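The Amivdale Bus

Odette Brunet had packed the picnic three times before breakfast, and she would gladly have packed it a fourth! Rolls, plums, the good mustard, a cloth big enough for 5 people although only two were going.

"It's a bus ride," said Marwan. "We'll be in Amivdale by noon."

"And starving," said Odette, delighted.

They got the front seats. The road climbed out of Murnum past the orchards, and every bend brought something wonderful – goats, a blue tractor, a boy waving both arms at them for no reason at all. Marwan waved back with a plum in each hand. By the Widum bridge the rolls were gone and the mustard was on his sleeve.

"Now," Odette said, reaching into the bag. "Drinks!"
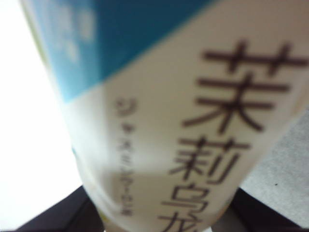 Tea was the one thing she had let Marwan choose, and he had spent a happy age at Mansour's shop doing it. He had gone for the bottle with the sky blue band and the big brown characters down the pale part of the label, 茉莉烏龍. "Jasmine oolong," he announced, running his thumb down them one by one, as proud as if he'd painted them himself.

Odette held out her cup. The bus swung around the last bend, and there was the lake.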